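Giltinus Home Task Set-up Guide
Section 7: Good practice for recording household tasks

Welcome to the fun part! You've charged the head unit, paired it with the Jident app and picked a kitchen. Now you get to show a robot how people really handle their things, and a bit of care here makes every later step easier. The rules below follow the Palomino house standard, last revised 21 Nov 2019.

7.1 Before you start

1. Check that everyone in the home has signed the consent form. Guests count too.
2. Clear away mail, prescriptions, family photos and anything else with a name on it.
3. Turn on the ceiling lights and leave them alone until the session is over. A change of light partway through is hard to fix later.
4. Choose one task from the list and say its name aloud at the start of the recording.

Caution: Don't record near a hot element or an open flame. Tasks that need heat have their own rules in Section 9.

7.2 Showing the object

Hold the object up in front of you with both hands and keep still for two slow breaths. We love a good steady hold! If the object carries a numbered sticker, turn that side toward your face.
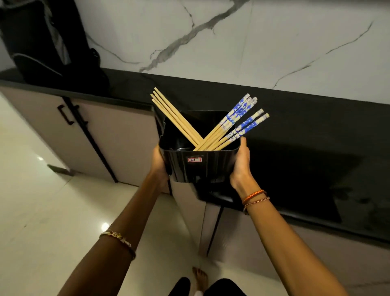 Holder number 6, sticker facing the wearer, with plain and patterned chopsticks crossed inside.

5. Keep your fingers off the sticker and clear of the rim as much as you can.
6. Rings and bracelets are fine. Wear what you'd normally wear at home, and keep it on for the whole session.
7. If you drop something, carry on and pick it up the way you always would. Recoveries are some of the most useful material we get.

7.3 Sorting and placing

Work at your own pace. Heriberto Lozano, who wrote our first sorting rules at Skalamthorpe, used to ask for one item per move, and we've kept that rule for thin objects such as chopsticks, straws and skewers. Pinch near the top, lower it in, let go, then reach for the next.
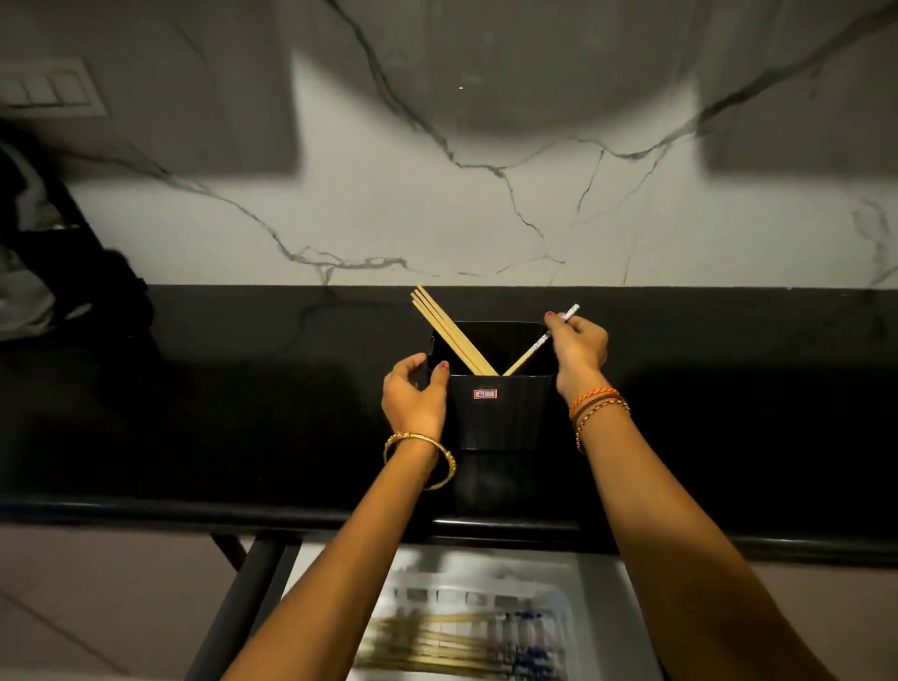

What should I do if I put an item on the wrong side?
Take it out again with the same hand and place it where it belongs. Don't stop the recording, and don't delete it afterward. Add the word "corrected" to the task note and the reviewers will look after the rest.

Note: Two or more items in one pinch must be marked "grouped". Yaneth Henao and her review team check for this first.

7.4 Carrying

8. Look at your path before you move, then back at the object.
9. Keep both hands on anything that holds loose items.
10. Walk at your everyday speed. Extra-slow walking is the most common reason a session is sent back. 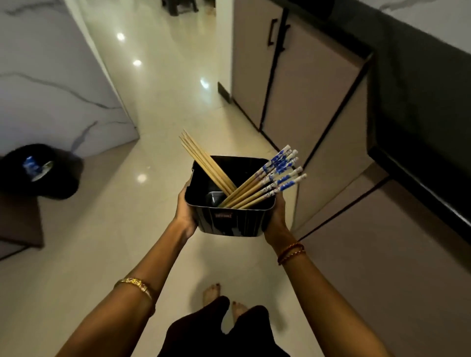
Grip rules for robots begin with grip rules for people, and we're pretty excited about how well this has worked in the kitchen sessions. The standard asks for support from two sides on any open container, with at least one hand low down. For a square holder like this one, fingers around the bottom corner are a great choice, and the sticks can lean out both ways over the rim without a hand in among them. Polished tile throws back bright spots from the ceiling lights, so try tilting your head a little if one lands right behind the object.

Caution: Don't carry and climb. Stairs and step stools aren't allowed in any home session.

7.5 Ending the session

11. Set the object down and let go fully.
12. Hold both hands open in view, then press Stop.
13. Upload the same day. The app keeps up to 300 clips before it asks you to clear space.

Questions about these rules go to Anong Noiphan through the Help tab.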